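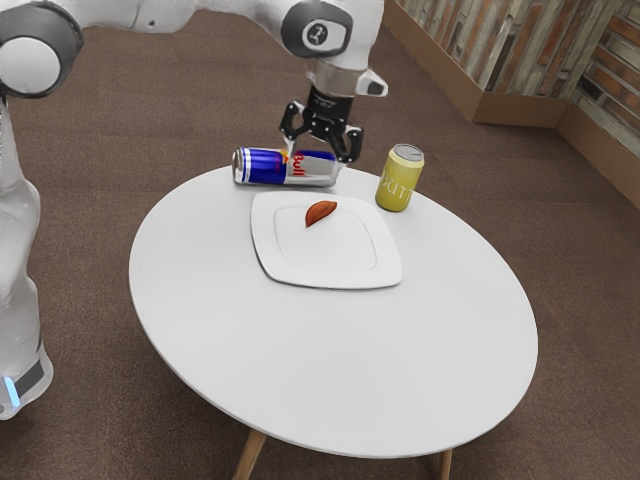 Packing for a Study Tour or Policy Exchange

I love a good exchange trip, and half the fun is getting the bag right! After three delegations abroad I've settled into habits that save me a lot of ironing in hotel bathrooms.

Jackets
Turn one shoulder inside out, tuck the other into it, then fold the jacket loosely around a rolled sweater. Mine came out of the suitcase in Ilstead ready for a ministry reception, and I was so pleased I showed the whole hallway.

Briefing papers
Punch them at home and put them in a thin ring binder, one tab per meeting. Sơn Vi taught me to leave a blank sheet behind each tab for notes. Brilliant! You'll never hunt for the back of an agenda again.

Business cards
Bring more than you think. I took 215 on the August tour and came home with 24. Keep the ones you're given in a separate envelope, and pencil the meeting on the back the same evening, while you can still match names to faces.

Gifts for hosts
Flat and unbreakable wins. Tea towels are wonderful (they pad the shoes on the way over), and so are small books of local photographs. Wrap them when you arrive, as customs may want a look. Carry the paper rolled inside a mailing tube.

Shirts
Hang them in the bathroom while you shower, door shut, top button done up. Smooth the collar and cuffs with damp hands.

Shoes
Two pairs, both already broken in! Stuff them with socks, and slip a dry tea bag into each for the trip home.

Small stains
Dab with cold water and a little hand soap, working from the outside in. Blot with a white towel and don't rub.

Last updated 12 February 2001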